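News from the Vunwood Clothes Library

Getting long things folded before January

Well, the shelves are filling up again, and I am very glad to say so. Since the summer we have had a steady trickle of bags through the door – mostly shirts, a few dressing gowns, and rather more long tunics and nightshirts than we have ever had before. The rail is full, the second rail is nearly full, and so the long garments are now going into the drawers, folded. That has led to a good deal of cheerful disagreement over how a long garment ought to be folded, and I promised I would write down the way we have settled on.

Start with a big flat surface and put a sheet over it. A bed does nicely at home, or a table if you have one wide enough. The sheet stops the cloth from picking up crumbs and dust, and it also grips a little, so the garment doesn't go sliding off while you are busy with the other end of it. Don't fret over a few creases in the sheet itself.

Lay the garment out at its full length and take hold of it on both sides, towards the top. Draw it gently outwards until the cloth between your hands is straight, then let it down again. I used to skip this and go straight to smoothing with my palms, and I always ended up with a ruck across the middle that was still there when somebody took it home.

See to the collar next. They like to stand up in a point, and if you fold over one like that it will be crumpled for good, or at least until the iron comes out. Press it down flat, then check any pockets (we found a Wunedska bus ticket and 2 boiled sweets in one last week) and smooth them too.

After that, bring each side in to the middle, sleeves laid straight down, and fold up from the hem in 3 even turns. It should come out as a neat parcel that fits the Kemex drawers with the label showing. If it is too fat for the drawer, undo the last turn and try again more loosely – squashing it in only makes more work.

Do have a go at home before your next turn at the sorting table. We could still use spare sheets, by the way, any colour, and the bag for them is just inside the door. 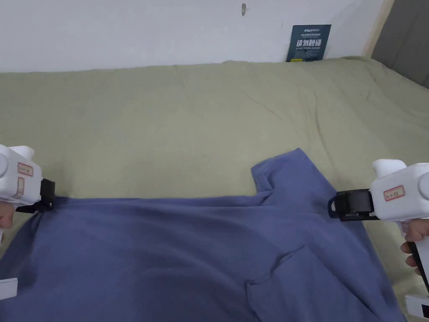
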